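The Long Way Back to Terrazzo

When the old grocery hall in Welotcombe closed, the building's next owners wanted to pull up the floor. It was gray, scuffed and covered in forty years of wax. Mawar Purba asked them to let her clean one corner first. It took her two days with a hand grinder, and in April they signed a contract to save all 1,366 square feet of it.

Purba runs Bresero, a four-person shop that repairs hard floors across three counties. Most of her work used to be kitchens and bathrooms. Now more than half of it is old public buildings: schools, bus stations, a bank or two.

"People call because they had a quote for new tile and it scared them," she says. "Then they ask what it would cost to keep what they have."

For the grocery hall, the answer was a little less than new tile and a lot more time. The crew found 338 feet of cracked joints. Each one had to be cut out, filled and left alone before anyone could grind.
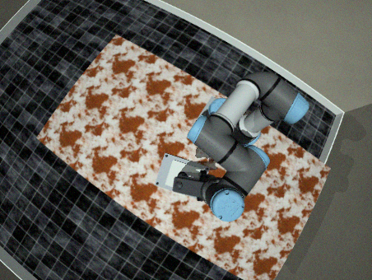

Fredy Arboleda

Color is the hard part. Terrazzo is stone chips set in cement, and the quarries that supplied the chips in this region are mostly gone. Purba keeps buckets of salvage in her yard, sorted by shade and size. She makes small test pieces and carries them to the job, then looks at them in the morning and again at dusk - the same patch can match at nine and look wrong at five.

Naveed Hashmi, who has done her grinding since the shop opened, works in passes from coarse to fine. He stops more often than a younger man would. Go too deep and the chips thin out, and the pattern changes for good.

Not every floor is worth it. Purba turned down a school hallway last winter after lifting a loose section and finding the base had crumbled underneath. She told the district to replace it and sent no bill for the visit.

The hall in Welotcombe reopens as a market with room for 860 shoppers. The owners have asked for a high shine. Purba talked them down to satin, which hides scratches and is easier to walk on in wet shoes. The wax stays off.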